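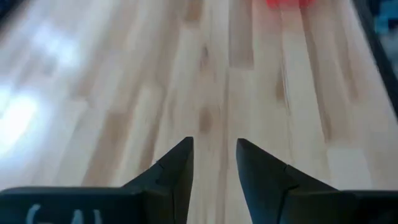

Home Stories Archive Submissions Contact

The Hustedine Bell

NOTICE TO RESIDENTS OF THE LOWER TOWN

The Office of Tides and Crossings at Hustedine wishes to inform residents that the harbour bell, which has been silent since April, was heard again on the night of 22nd September. The Office did not ring it. The Office has no bell. The former bell was sold to the parish of Caline, where it is in good order and was inspected on the following morning by Mr Kamran Azimi, Deputy Keeper of Crossings.

The Office received 42 letters on the matter. Most of the writers asked that the ringing be stopped. One asked that it be moved to a later hour, as it had woken a child. A further letter, unsigned and written in pencil, thanked the Office for its kindness and enclosed the fare for the Naseri ferry.

Residents will recall that the Naseri ferry was withdrawn from service when the Joltside bridge was opened. The fare was therefore returned to the tin at the landing, as no address had been given. When Mr Azimi passed the landing that evening the tin was empty and the rope had been untied from its post. He retied it and made an entry in the day book.

On the next night the bell was heard at high water. Mr Azimi attended in person. He reports that the sound came from the river, some way out, and that it was the old signal for a single passenger waiting on the near side. He reports also that an elderly woman in a grey coat was standing on the landing with a suitcase. She asked him whether he was the ferryman. He replied that he was the Deputy Keeper of Crossings, and she said that would do.

The Office does not employ a ferryman. Under Rule 4 of the Crossings Order, however, a keeper who is asked for passage at high water, the fare having been paid, may not refuse it. The rule was never withdrawn. Mr Azimi, who had drafted the index to the Order as a young clerk, was aware of this.

The small rowing boat belonging to the Office was signed out at the turn of the tide and signed in again before dawn, in the same hand. The day book gives the purpose of the journey as "passenger, one, with luggage". Under "destination" Mr Azimi first wrote Naseri, then crossed it out and wrote "the other side". He has been asked to be more exact and has declined.

The bell has not been heard since. Residents are asked to send no further fares by post. The tin will remain at the landing until further notice, and Mr Azimi will empty it each evening on his way home.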